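Trekerier Begins Window Hardware Replacement at Farooqui House

By Shabnam Dhanial

Building operator Trekerier has begun replacing window hardware at Farooqui House, a rental block completed before the current ventilation rules took effect. Work started in April on the upper floors and will continue downward in 3 phases.

The program follows an air leakage survey by Cleduvach, a testing contractor. Its report found that 19 apartments exceeded the leakage limit set in the building's maintenance plan. In 11 of those, the main cause was worn latches that no longer pulled the sash tight against its seal.
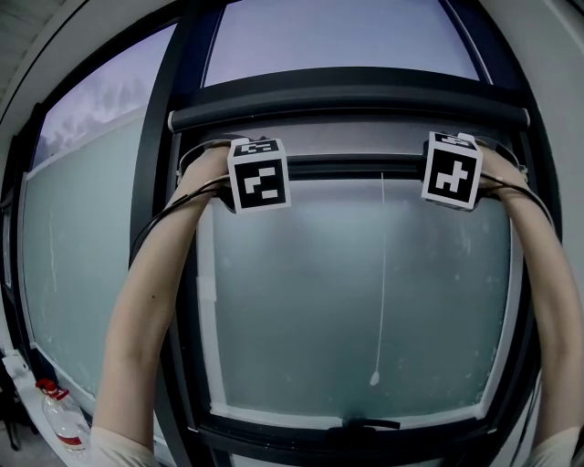
Replacement parts will be supplied by Trustby under a fixed-price order. The specification calls for a latch that can be closed without tools and adjusted from inside the apartment. Large dark-framed windows with a dark gray bar across the middle, operated by hand at the bar, are covered by the same inspection procedure as the smaller bedroom units. Each is closed, tested with a smoke pencil, and adjusted until no draft is detected at the seal.

Residents will receive written notice before any visit. Fahad Baloch, site manager for Trekerier, said most apartments should need 2 hours of access, with a second visit only where a seal has to be ordered.
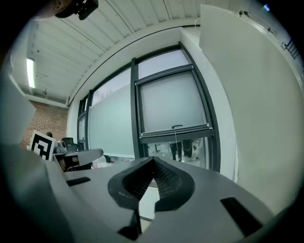 Noise and dust limits remain as set out in the lease. Crews may drill only between 9 a.m. and 4 p.m., and surfaces near the work area are to be wiped down before they leave. Flat, matte gray finishes get a dry cloth first, as abrasive pads can leave shiny patches. Damage claims should be filed with the site office within the notice period.

Cleduvach will repeat the leakage test after each phase.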